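Rendar No. 34 Skirting Scribe

Home > Hand Tools > Marking and Measuring > Scribes

Stock code 1486
In stock at Loldale. Two to the trade pack, or sold singly.

Skirting board comes from the mill perfectly straight. Your floor did not come from the mill. The Rendar No. 34 is a small, stubborn tool for introducing one to the other: it rides along the floor, holds a pencil at a fixed height and draws every dip and hump onto the face of the board, so you can cut the bottom edge to match and stop pretending that a bead of caulk was always the plan.

You could do the same job with a school compass. Plenty of people do, right up until the compass opens itself a little wider halfway down the hallway. The No. 34 locks with a proper thumbscrew, and it stays locked until you tell it otherwise.
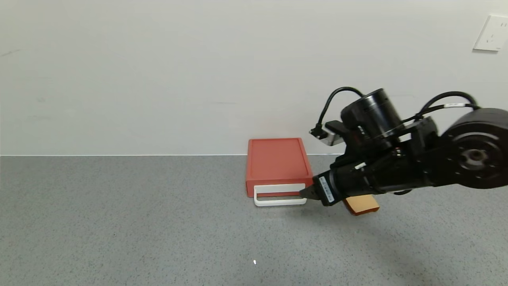 Hard floors are where a scribe earns its keep. Carpet will forgive a gap under the skirting by swallowing it, but tile, concrete and stone offer no such kindness, and neither does the afternoon sun coming in low along the joint. Going over a speckled grey floor like this one, with an off-white wall running straight down to meet it and no skirting to soften the line, you would set the board in place, level it, lock the scribe to the widest gap and pull it along in one steady pass. Mark the power points while you are down there. A tall heritage profile can reach higher than you think, and it is much nicer to find that out with a pencil than with a saw.

What it does well

The foot is broad enough to glide over grout lines without dropping into them. The pencil holder takes an ordinary carpenter's pencil, sharpened or chewed. The body is solid brass and has a pleasant weight to it, which helps keep the foot down on the floor and makes it slightly harder to lose under the offcuts.

The pattern goes back to 1889, when the Erstead works turned out something very similar for shopfitters. Rendar has added the thumbscrew and removed the decorative scrollwork, a decision that still gets us letters.

What it does not do

It won't cut anything. It won't find a stud, read a level or hold the other end of the board. It also won't help if you scribe a board and then flip it end for end before cutting -- write THIS WAY UP on the back, in large letters, and do it before lunch.

If the gap is wider than the tool will open, the trouble is your floor, and we don't stock those.

Care

Wipe it down after use and put a drop of light oil on the thumbscrew when it starts to squeak. Brass will go dull. Polish it if you like that sort of thing.

Goes well with

Yurchenko coping saw, for inside corners
Yurchenko block plane, for sneaking up on the line
Rendar carpenter's pencils, medium

Pickup and returns

Pick up from the Loldale counter, every day but Sunday. Unused scribes can come back in their packaging for a refund. Used ones can come back too, but only for a chat and a new thumbscrew, which we fit at the counter.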